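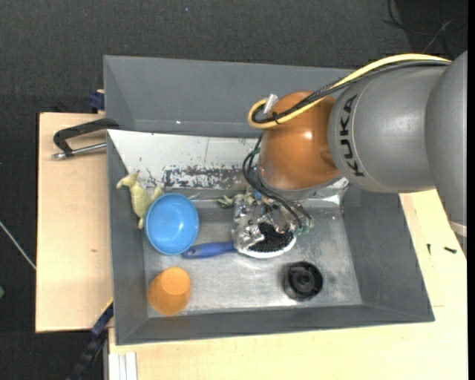
pixelfern: Finished Zollance last night, 20 hours on normal, and I think the salvage chapter is the best thing Natik has made. You spend most of it in one yard, sorting parts with a crane you can barely steer, and the game never rushes you. The art direction helped a lot. Everything in that yard looks plain and heavy, and I liked that more than the neon in the first two chapters. Anyone else done with it?

dunmore_k: Finished in July during the beta. I don't agree on the salvage chapter. The crane controls are bad on a controller, and I dropped the same engine block 2 times before I turned on snap assist.

pixelfern: I played on mouse, so that may be the difference.

ostrava: The Visser missions are better. The writing picks up as soon as you reach Zoltthorpe and there are people to talk to. The yard is an hour of silence.

dunmore_k: Agree on Visser. It needed a save point before the bridge, though.

halfpint: Does the patch fix the crane? I read the notes posted 28th November and only saw audio changes.

ostrava: Scroll down. Valentina Painemal wrote the input section – dead zone is now adjustable, default is lower. It's under Options, then Controls.

halfpint: Found it, thanks. Download was 818 MB for me.

dunmore_k: I'll try it again this weekend. Still think that chapter is too long.

Last updated: 2 days ago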